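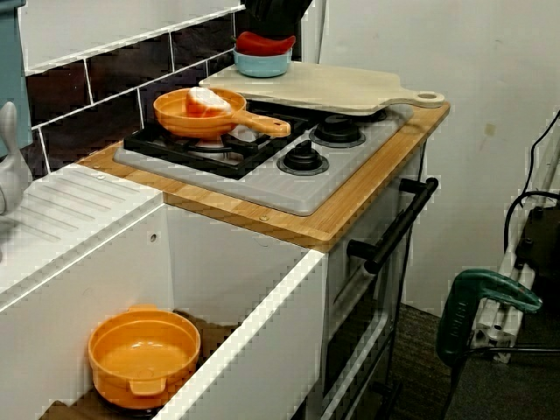
The kitchen task for the spring round is now fixed, and I want to get the layout settled before anyone collects more runs on it. Mererid and I went through the rules again last night and there are still two places where teams could read them differently. The first is what counts as "on the stove." With the orange pan sitting on the black grate and its handle out to the right, the end of the handle is well within reach of the knobs, and a gripper coming in for the rear knob has to clear it. I would like the pan handle direction to be part of the start position and not left to whoever resets the kitchen. The second is the pepper, which I get to further down.

Replying to Mererid's points in order.

Mererid Phillips wrote:
> Hi all,
>
> I have read the draft task sheet and tried it against the kitchen in
> the club room. Comments:
>
> 1. The sheet says "move the pot to the stove" but does not say where
> the pot starts. On the counter and in the open compartment under the
> sink are very different problems. The compartment has side walls and
> the arm has to go in from the front.
>
> 2. "Place the pepper in the bowl" is scored as done or not done. In
> my runs the pepper often ended up lying across the rim. Is that in
> the bowl?
>
> 3. The oven door should be left out this year. The Nwankwo team has
> the short arm and I don't think they can pull it all the way down
> without moving their base.
>
> 4. Can we agree on a reset time? I was taking 2 minutes between runs
> and that adds up.
>
> Mererid

On 1: the pot starts in the compartment, on the bottom, empty, with nothing in front of it. I know this is harder. The counter start was in the September round and every team but one got full marks, so it did not separate anybody. Teams may grip the pot by a handle or by the wall. Dragging it along the floor of the compartment is allowed. Dragging it across the draining board is not, since the ridges catch it and we had one tip over into the sink last time.

On 2: across the rim will count as half. The pepper is glossy and curved and it rolls when the fingers open, so I don't want to give nothing for a run that got it there and let go cleanly. Full marks need the pepper inside the bowl with no part of it resting on the edge. The judge decides by looking from the front of the unit, standing up. If the bowl gets pushed off the cutting board during the attempt, the run scores zero for that step but the team can go on to the next one.

On 3: agreed, no oven door. Please take it out of your scripts so it doesn't come up in the language commands by accident. The Tuvthorpe group had "open the oven" in their command list as late as last week.

On 4: two minutes is fine for practice. On the day, the judge resets and the team stands back. I have asked for a sheet with outlines to go under the cutting board, so that it goes down in the same place for everybody. If you have better ideas for the bowl I would be glad to hear them.

Some other things that came up while we were testing.

Data. We have 158 demonstrations in the shared folder. Of these, 9 have no task label and I can't tell from the first few seconds what the operator was trying to do. If they are yours, please label them or tell me to delete them. The limit is 2000 per team for training data and no one is near it, so there is no need to keep bad runs.

Knobs. Turning the front knob is a task. Turning the rear knob is a bonus. Several people have trained on both with the same command and the policy then picks one or the other. Use "front knob" and "rear knob" in the text.

Start pose. The gripper starts above the back of the counter, open, and not touching anything. The Takano team has been starting from low over the draining board. That was allowed in the draft but I am changing it, as it saves them most of the first move.

Room. Fillmont has given us the same room until the end of term. Please coil your own cables when you finish and put the tools back in the cupboard. I tripped over a charger on my way in yesterday.

I will send the corrected task sheet on January 28, 2022. If you disagree with the half mark for the pepper, say so on the list before then, so the other teams can answer. I would prefer not to settle it by private mail.

One question for the people with the older grippers: are you able to lift the frying pan by the handle alone? Mine turns in the fingers as soon as the food slides toward the far side. Mererid gets around it by gripping close to the pan, but then there isn't much room over the knobs. If most of you have the same trouble I will take the toy food out of the pan for that step.

Rhiannon Morris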